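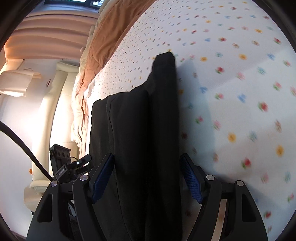 A black garment folded on a flowered sheet.

Lullotville clothing drive wants dark clothes folded before drop-off

Organizers of the Lullotville winter clothing drive are asking households to fold items at home this year and leave them unbagged in the crates at the Donnelly Street hall.

Last year's drive took in 1,244 pieces, and sorting ran four days past schedule. Much of the delay came from black and navy clothing, according to Kendra Fortin, who runs the sorting tables.

"Black pants and black leggings look the same in a heap," Fortin said. "If they come in folded lengthwise with the seam showing, we can put them straight on the right shelf."

She suggests folding on a bed with a light or patterned sheet, where lint and loose threads are easier to spot. Items with broken zippers are accepted if they are tagged.

The hall has shelf space for 400 adult items and 222 children's items at a time. Coats go to the side entrance, where Tarek Najjar will check them in. Shoes are not being collected.

Drop-off opens Thursday at 9 a.m. and closes at 6 p.m. Households with more than 20 pieces should call the hall first to arrange a time.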